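**Shirt folding demos: policy drops the left sleeve, vendor says our data is bad**

Status: open
Reported by: Raphaël Hoarau
Picked up by: me (data side)
Component: hand-held gripper capture, Taltar export, Jadska training config

**Original report, pasted**

> Policy trained on the July shirt set folds the right sleeve in most runs and fumbles the left one. It closes, lifts, and comes up with air, then carries on as if it had the cloth. Mivell support looked at it and says "inconsistent operator technique." Please retrain the operators.

I'm not retraining anybody on the strength of one sentence. "Operator technique" is what Mivell said about the towel task too, and that one was a dropped calibration file. I'll look at the demos first.

**Step 1: do the demos themselves fail?**

Pulled 16 episodes from the shirt set and watched all of them at half speed, both wrist views and the head view. In 11 of them I'd call the left grasp clean. The other five are messy, but people regrasp and get there. A policy that learned from these should be clumsy at worst. It shouldn't be closing on nothing every time.
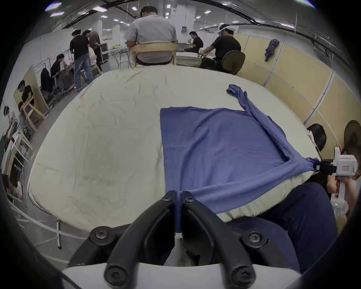
What I care about at this stage is whether the recorded jaw width agrees with what I can see in the video. Scrubbing through by eye, the right-hand unit agrees everywhere I checked. The left-hand unit reports closed a little before the jaws meet. It's small enough that I went back and forth over it for most of an hour before I believed it.

**Step 2: Mivell's theory**

Forwarded the above. Their reply, trimmed:

> Thin knit fabric compresses differently depending on how the operator approaches. Early closure in the signal is consistent with hesitant pinching. We recommend a slower, more uniform approach.

I don't buy it. Hesitant pinching would show up as a slow ramp in the width signal, and this is a normal ramp shifted in time. Also, the same operators use both hands, and I have trouble believing in hesitation that only affects the left one.

Thierry Ferrand (runs the floor during capture) suggested cloth type might matter anyway and asked me to look at episodes with more loose fabric in view. Fair enough, it's cheap to check. 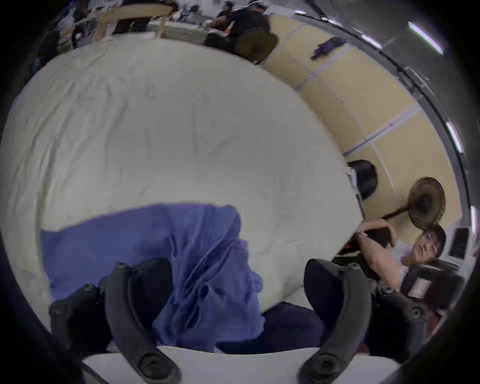

No difference that I can find. The offset is in the thin-fabric episodes and the bulky ones alike. Marking cloth type as unlikely. Thierry still thinks there's something in it, so I've left his comment on the ticket.

**Step 3: sync**

Taltar lines up the wrist streams against the head camera at export. I'd assumed this was solved, which was a mistake. Opened the raw logs for one session and compared them with the exported version:

- right unit, raw vs. export: match
- left unit, raw vs. export: width signal arrives 2 frames early
- left unit, video: match
- head view: match

So the left video is fine and the left width isn't. The pose stream looks fine as well, although I've only spot-checked that.

Asked Raphaël whether anything changed before the July sessions. He says the export machine got the new Taltar build and "nothing else." I asked for the build notes and got a changelog that says "stability improvements." Great.
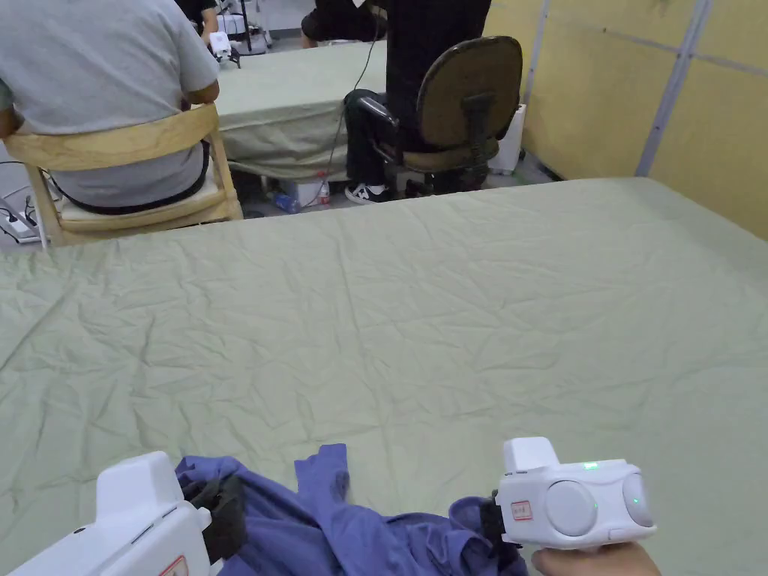 Re-exported the same session with the old build. Offset gone. Re-exported with the new build again to be sure I wasn't fooling myself, and it came back. I did this on a second session with the same result.

**Step 4: is that enough to explain the policy?**

This is where I'd slow down. The offset is real, but I have seen plenty of real bugs that weren't *the* bug. Two frames doesn't sound like much. Against that, shirts are thin and the jaws have to close right at the cloth, so the timing there is tight – tighter than for the towels, which came out of the same build and train fine.

Test plan:

1. Re-export the whole July set with the old Taltar build.
2. Retrain with the Jadska config untouched, 3,000 steps, same seed.
3. Run it on the same shirt, same start layouts as Raphaël's original runs.
4. No changes to how people hold or move the grippers until this is done. If we change two things at once we'll learn nothing.

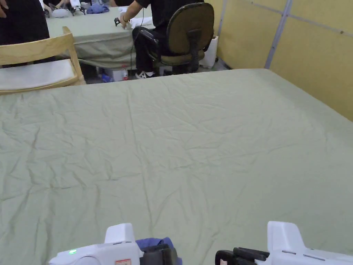

Item 4 needs repeating, as I heard that someone on the late shift had already been told to "pinch slower." Please don't. Thierry has put a note up. Anything captured with the slow pinch should be tagged `technique-change` and kept out of this set.

**Update, 4:40 p.m.**

Re-export finished. Sivakumar storage filled up partway through and I had to clear old towel exports and restart the job, so if you're missing any of those, they can be rebuilt from raw.

Training is queued. Sent Mivell the four lines from step 3 and asked them to withdraw the technique finding or show me the data behind it. No answer so far.

**Left to do**

- [x] compare raw and export, left unit
- [x] old build vs. new build, two sessions
- [x] re-export July
- [ ] retrain and rerun on the shirt
- [ ] proper check of the left pose stream (spot checks only so far)
- [ ] pin the Taltar build on the export machine – Raphaël
- [ ] reply from Mivell

Leaving this open. If the retrained policy still misses the left sleeve, I'll look at the pose stream next, and operators after that.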